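Stordale Swap List
Re: snack swap, how do you all sort yours?

Hello everybody,

Sorry for the slow answer, I have been meaning to write since October and the swap box has been sitting on my conscience the whole time. I finally spread my share out on the bed, which is the only flat surface in this house big enough for it once the kitchen table has been claimed by homework, and had a good long think about who gets what.

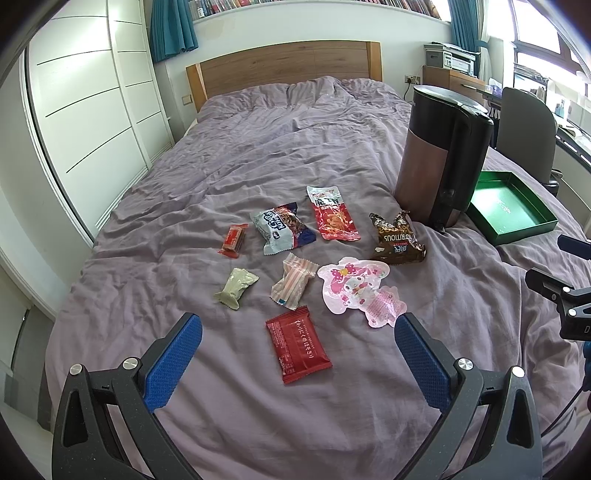
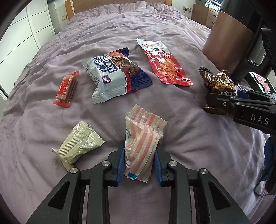 Serilo wrote back to me on this same question and I'm pasting the message in so the rest of you have it:

> I wouldn't sort by country at all. I tried that for the first two
> swaps and ended up with one huge bag of things from the same store
> and one sad little bag with a single hard candy in it. Sort by how
> easily a thing gets crushed. Bars and flat packets go at the bottom,
> candy fills the corners, and anything puffy rides on top where it
> can breathe. Then write the list of contents AFTER you've closed the
> bag, because you will change your mind. And please, everyone, keep
> the spicy things in a zip bag of their own. My last box smelled of
> chili right through to the cookies, and my mother-in-law still brings
> it up.

I think that is very sensible and I'm going to do it that way from now on. I had been making little piles by sweet and salty, which looks lovely for five minutes and then falls to pieces as soon as you come to something like a tall red packet of spicy strips, which wants to be away from everybody. The chili ones now have their own zip bag, doubled, with a note on the front. I'm a bit of a coward about heat myself, so whoever ends up with that bag, please write and tell us how you got on!

A few other things while I have you all.

The small wrapped candies are my favorite part of any swap and also the part that goes missing. They slip down the side of the box and you find them months later. I have started putting them in a paper envelope, folded over once at the top, with the number of pieces written on it. I know some of you like to scatter them through the box as a surprise, and I do understand the charm of it, but for the ones going in the mail I would really ask for the envelope.

Labels. If you can't read what is printed on a packet, please don't guess. Last time I had a note that said "some kind of cookie, I think" and it was fish. It was very good fish, I ate all of it, but I was holding a cup of coffee at the time and it wasn't what I was prepared for. If there is an ingredients panel in a language you don't read, just leave it uncovered so the next person can have a try, and keep your own stickers on the plain side. Several of us have nuts to worry about, and one household on the list has sesame too.

Chocolate. I'm still happy to include it while the weather is cool, but wrap it in something. A dish towel is perfect and then the other person gets a dish towel. Once it warms up I would say leave it out altogether, as we did the year before last.

Sizes and postage. We have 18 households signed up for this round, which is wonderful, and the boxes are the same small ones as before. My box came to 35 ounces on the kitchen scale with everything in it, packing paper included, and I had to take out a bag of crackers to get the lid to sit flat. If yours bulges, take something out and save it for next time. Tape doesn't fix a bulge, it only postpones it.

If you haven't sent me your address yet, please do it this week, and say whether you'd like mostly sweet, mostly salty, or a bit of everything. "A bit of everything" is what nearly all of you pick anyway, and I'm just the same.

I'll be packing again tomorrow after supper, and the bed has to be cleared by ten or there will be complaints from the person who sleeps on the other side of it.

Warmly,
your swap organizer in Stordale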